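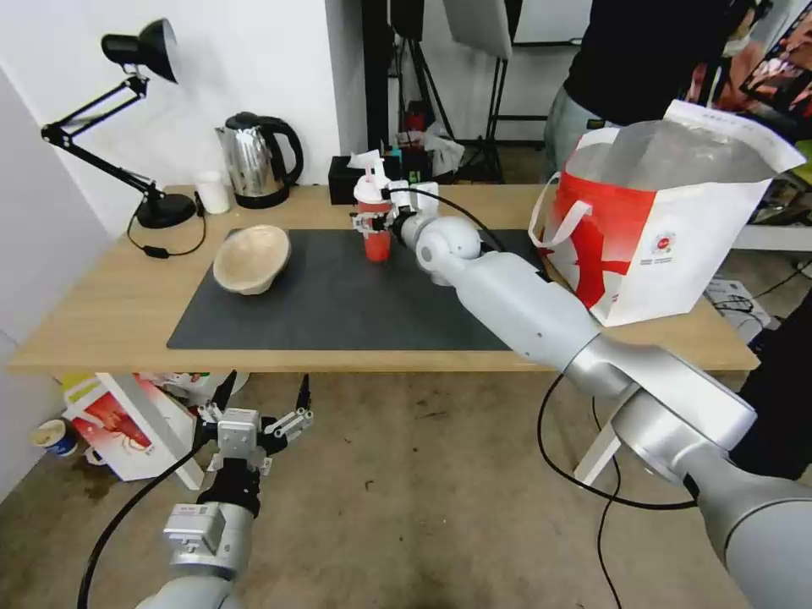 How long does it take to get a pair of home-built arms to hold a cup without crushing it?

Most of May, in our case, and that was after the arms themselves were bolted together and moving.

Print this entry | E-mail this entry

Got to Zoubi just after two and had the bench until late. Rawan was already in and had set the grippers going through their opening and closing routine. The right one was fine. The left one stopped short of fully open every few goes, same as last week, so that was the first job.

I took the cover off the left wrist and expected to find the link pins had walked out again. They hadn't. One of the washers I put in on the last visit was slightly too thick and was rubbing on the inside of the housing. I swapped it for a thinner one from the tin, put a dab of thread lock on the screw and ran it by hand. Much freer. Then I had to do the zero position again, which I always forget is a separate step. The encoder reads 3269 with the fingers fully open now. I have written that in pencil on the inside of the cover and also here, as the last number went missing with the sandwich wrapper it was written on.

Grokero sent the replacement motor driver. It came without the little screws, and the hole spacing is very slightly different from the old one. Rawan filed the slots. It took her less time than it took me to write to them and complain.

After that, on to the cup. We have used all sorts for this and I am settled on disposable-type drinks cups with a lid on. A mug tells you nothing, you can squeeze a mug as hard as you like. A cup like this shows you straight away when the grip is too hard, and the lid gives it a bit of stiffness at the top, so where you take hold of it matters. We started with the right arm, as it was the one behaving, and kept the left one down out of the way below the table edge with its fingers open.

The first tries were poor. The fingers came in at an angle and pushed the cup along the mat before they had hold of it. I had the approach coming in from too far over to the right. Nisreen Darwish looked at the path on the laptop and said the elbow was turning late, so the wrist was still straightening up when the fingers arrived. She was right. We moved the turn earlier in the path and put a pause in before the close. The pause is 2000 milliseconds, far longer than it needs to be, but it gives me time to reach the stop button and I am in no hurry to shorten it.

With that in, the cup stayed put and the fingers closed on it evenly. The grip limit is set as a share of the motor's full effort. At 100 it flattens a cup, which I knew already. We came down in steps until the sides stopped denting and the cup still came up off the mat, then did six lifts in a row at that setting. All six held. On the fourth there was a bit of a tilt, and I would like to know why before I trust it with anything wet inside.

The Sterna software crashed once during all this. It was the usual thing, the log window filling up until everything slowed to a crawl. I have turned the logging down to errors only. Rawan thinks we should move over to Flotero and be done with it, and she has a copy running at home with one spare motor on the end of it. I said I would look at it properly once both grippers work. I have said that before — she reminded me of it.

Cables next. The gripper lead is the part I like least on the whole build. It has to have enough slack to get round the wrist when the hand turns, and with that much slack it hangs in a curve and finds things to catch on. The thicker one under the arm worries me less, but it does hang low, and I want it clipped before we let the arm come back fast towards the table edge. I tried spiral wrap on a spare length and it was too stiff. Braided sleeve might do. Rawan suggested a single loop of Velcro at the elbow and leaving everything past it alone, and we will try that first, being the cheapest.

We had meant to get both arms working together today, one holding the bowl steady and the other tipping into it. That will have to wait. The left arm got a few slow moves at the end of the evening and the new washer seems happy, but I want a full session of opening and closing on it before it goes anywhere near the other arm. Two arms reaching across the same mat is a lot of metal to keep apart, and at present the only thing keeping them apart is me being careful with the numbers.

Nisreen did the kettle at half past eight and we talked about the stand. She would like it taller. I would like it heavier. It does rock slightly if the right arm stops hard at full reach, and you can feel it in the floor if you have your foot against the base. She is going to price up some steel plate for the bottom.

To bring next time: thinner washers, Velcro, the small hex keys (the workshop set has lost the one we need), M3 screws for the Grokero board, a sleeve of cups. Also the good file, if Rawan has finished with it.

Home by eleven. Thumb sore from the wrist cover, the clips on it are far too tight.

Contact | Copyright of the author, please ask before reusing | Back to top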